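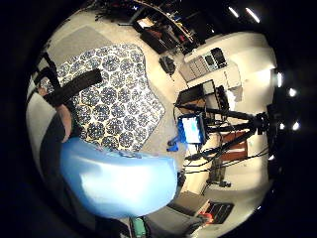
Gripper view, rug setup, tablet on the tripod

flosden_mk
Collecting at Flonport since January. We have 600 demos on the patterned rug and I want 300 more before we train. Anyone see a reason to change the floor first?

Corrado Serra
Yes. Dark blue rosettes on cream in every episode – the policy will learn the rug. I'd stop at 600 and swap it out.

vulelano7
Disagree. A busy pattern gives the tracking plenty to hold on to. On plain gray carpet we lost 80 episodes to bad poses.

Corrado Serra
Then use 7 different rugs. Tracking stays happy and you get variety.

flosden_mk
Budget says two. Does the glove matter? The light blue is very close to the lens in that one.

morais_b
It does if every operator wears the same color. Mix in bare hands. I'd also move the tripod between batches, cables and all.

vulelano7
Moving the tripod is a pain and I never saw a gain from it. Gloves, fine.

flosden_mk
OK, second rug for the next 300, half without gloves. Tripod stays for now. Will post the numbers.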